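Sorting by Color at the Paredes Workshop

The woman who runs the block shop at Paredes has been making wooden shapes for nine years. She started with letters and moved on to solid forms when a preschool in Fledau asked for something children could sort without being able to read. We talked at her workbench in May, over the sound of the sander next door.

"The letters sold fine," she said. "But I was cutting a lot of S's, and an S is a miserable thing to sand."

Her current line is called Zaretow. It comes in plain strong colors, and the shapes are simple enough to draw from memory. She says the cylinder is the easiest to make and the star takes the longest. She rounds the points by hand, and a batch of 262 stars once kept her busy for 19 days.

"I tried sharper points at first. They chipped, and they hurt if you stepped on one."

She likes to set the blocks out by color on a pale board. Parents often expect the shapes to be grouped instead, all the stars in one place. She puts a star right up against a cylinder of the same color and lets children work out what the two have in common. 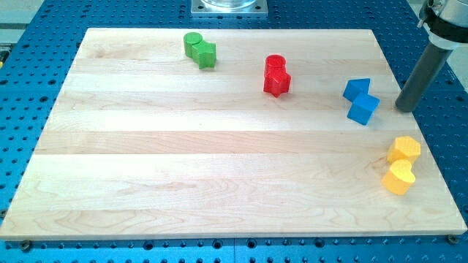

Choosing the colors

The paint comes from Flarkska, a small supplier she has used from the start. Green gave her the most trouble. The first version was too close to blue in a dim room, so she asked for something more like grass.

"Red was right the first time," she said. "I haven't touched it."

She gives each block three coats and leaves it overnight between them. Asked what comes next, she mentioned a darker board, then said she would probably stay with the light one. The preschool has already asked for more stars.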